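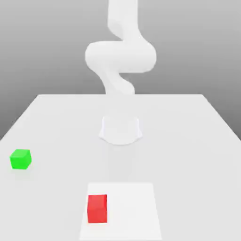

Let the Second Movie Be Small

By Zulmira Tavares

I love a sequel, I really do, and I'll line up for one in the rain with a bag of popcorn already half eaten. But I wish the people who make them would stop assuming that we all want everything bigger! My sister and I watched both Vevville movies again this June (she cries at the first one every single time, and so do I, a little), and by the middle of the second we were folding laundry.

The first takes place mostly in a bakery, with 2 brothers who won't speak to each other, and you'd follow them anywhere. Then the sequel sends them off to save a whole city, with 16 new characters and a helicopter chase, and the poor brothers hardly get a quiet minute together. I missed the bakery. I missed the squeaky back door and the long, grumpy silences. Give me a third one set entirely in that kitchen, with one good argument and maybe a birthday cake, and I'll be there on opening night.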